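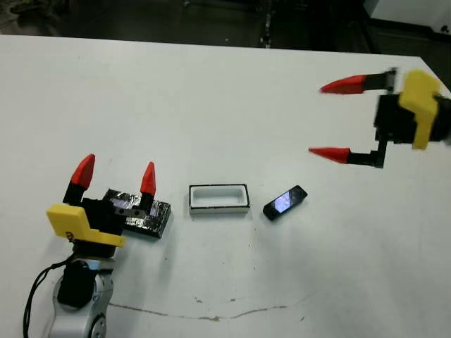 Semano Folding Rebound Net

Home Goals Nets Balls Training Aids Delivery

October, by M. Vlček

We stock the Semano because people kept asking for it, and we would sooner you read this before you order than send it back to us afterwards. The makers call it a "training partner". It's a net in a steel frame that sends the ball back to you. A wall does the same job and costs nothing, if you've got one and the neighbours don't mind.

What it does well is come back at different heights. Loosen the two side straps and the top half leans away, so a firm pass returns as a dropping ball you can take on the chest or volley. Keepers get more out of this than anyone. Set it upright and you'll have low returns at your feet, quick enough to be useful if you stand close.
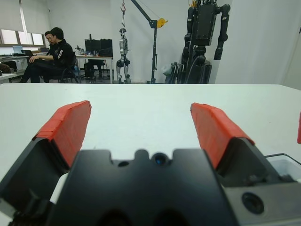
The box says the net is good for "unlimited strikes". We don't believe that of any net, and when we pressed Semano they told us the cord had been tested to 700 full-power shots in one place. A keen teenager will manage that in the summer holidays. Expect the middle to sag first. Spare nets are sold separately, and we'd like them better if they came in under the price of a decent ball.

Setting up

The leaflet promises two minutes. Allow longer the first time, chiefly for the 16 elastic loops round the edge, which are stiff when new and need hooking on from opposite corners in turn. Do one whole side first and you won't get the last corner on without help. After that it folds flat with the net left in place, and the leaflet's claim starts to look fair.
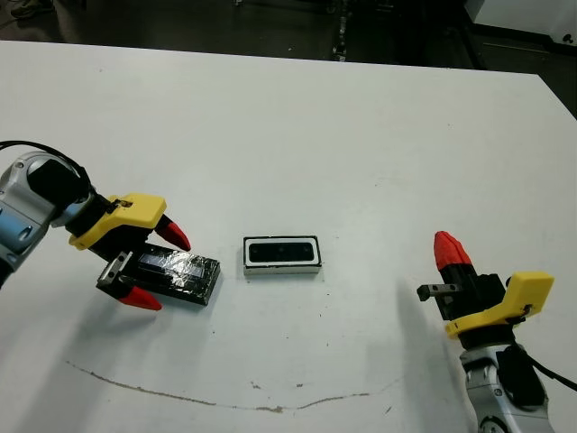
M. Vlček

I used ours on the grass pitch at Ruston and again on the hard court behind it. On grass, with the pegs in, it stayed where I put it. On the court it crept backwards with every decent shot, and the rubber feet made very little difference that I could find. You'll want sandbags -- not supplied, though the photo on the box is careful to show some.

Will it improve your first touch? Semano says so in large letters, and offers nothing I'd call evidence. Practice improves your first touch. If having this in the garden means more of it gets done, fair enough, but a shed full of unused agility ladders suggests caution.

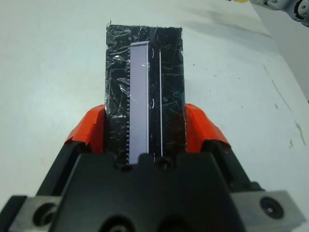

The carry bag is thin and the zip catches. The frame itself is better than I expected, with no rattle at the hinges and paint that has mostly stayed on.

Don't leave it up in high wind, and take the pegs out before mowing. Collection is from the Britambridge counter only, as the carton is too long for our usual courier. Returns are accepted if the loops haven't been fitted.

We use cookies to remember your basket. Accept or change settings.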